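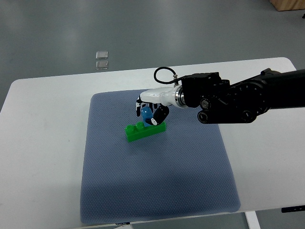

Loan Records and Missing Parts at Two Toy Libraries
Project report, Dinesh Pathirana and Ro-un Wang

1. Background

A toy library lends toys the way a public library lends books. The main difference is that a toy may consist of many parts, and the loan is recorded for the set and not for the part. Losses therefore build up without appearing in the loan record. This project looked at how two lending points, Cardoso and Stomau, record the condition of sets on return.

2. Data

We used paper loan cards for June. After removing duplicates and cards with no return date, 185 loans remained. Of these, 94 were construction sets. The rest were puzzles, board games and pull toys, grouped as "other." Both sites use the Enus card, which has a single box for "complete" and a line for remarks.

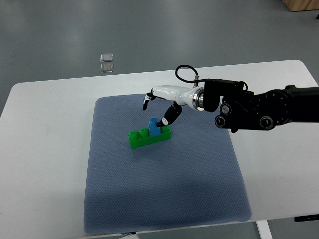

Figure 2. Green toy brick with studs, on a blue-gray mat.

3. Method

Each remark was coded as complete, incomplete or unclear. We coded the cards separately and then compared results. A blank remarks line with the box ticked was coded as complete. A blank line with no tick was coded as unclear. Remarks such as "ok I think" were also coded as unclear.

4. Results

Among construction sets, 18 were coded as incomplete. Most of the remarks did not state which part was missing. Cardoso weighs construction sets on return and Stomau checks them by eye. Cardoso had fewer unclear cards, but its stock is newer, so the two sites cannot be compared directly.

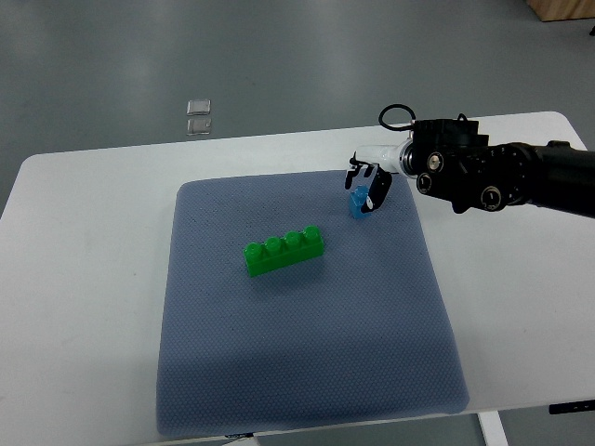
Ro-un Wang did not agree with coding blank cards as complete, and argued that a tick made at a busy desk says more about the line of people waiting than about the set. We kept the rule and list the affected cards in the appendix.

5. Limits

One month is a short period. Sets borrowed in June and returned later are not included. Weighing also misses a part that has been swapped for another of similar weight.

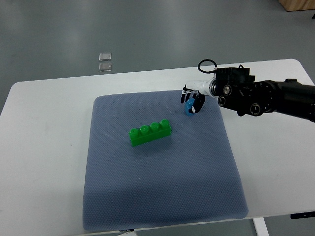 Grolasstead, Aug 23, 2020

Addendum. Stomau has sent a set of cards that had been filed under the wrong letter. They have not been coded, and the figures in section 4 are unchanged. The coding sheet now has a separate column for blank cards with a tick.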